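Do We Need Another Decluttering Method?

My coworker Barrett lent me a book in April about the Arkcombe method, and I have had it long enough now that I should give it back or say something about it. So I'll say something.

The idea is that you own too much because you never "interview" your things. You hold a colander, you ask it what it did for you this month, and if the answer is weak, out it goes. The author says a normal home can be done in 12 weekends. She also says she got rid of 156 items from one hallway, and I would like to see that hallway.

I tried it for a Friday evening and part of the next morning. I let go of 5 mugs and a bathroom scale. The mugs I don't miss. The scale I bought again, so put that down as a loss of around 60 dollars if you count the gas.

My main complaint is with the chapter on surfaces. Every door and every cabinet front is supposed to be bare, "so the eye can rest." My eye gets plenty of rest at night. A few stickers on a door don't take up any room, they don't need dusting, and I don't see who is helped by scraping off a butterfly.

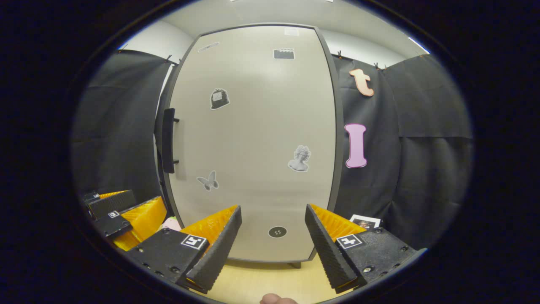

What the book gets right

There is one decent chapter, on paper. Open the mail standing up, next to the recycling, and don't carry it any further into the house. I've kept doing that one and the kitchen counter is better for it. My sister-in-law Idun does the same and never needed a book.

I also liked the page about gifts you feel guilty over, though it's one page and then she's back to interviewing the silverware.

There's a second volume coming, on garages. Barrett has already ordered it - he says I can borrow that one too.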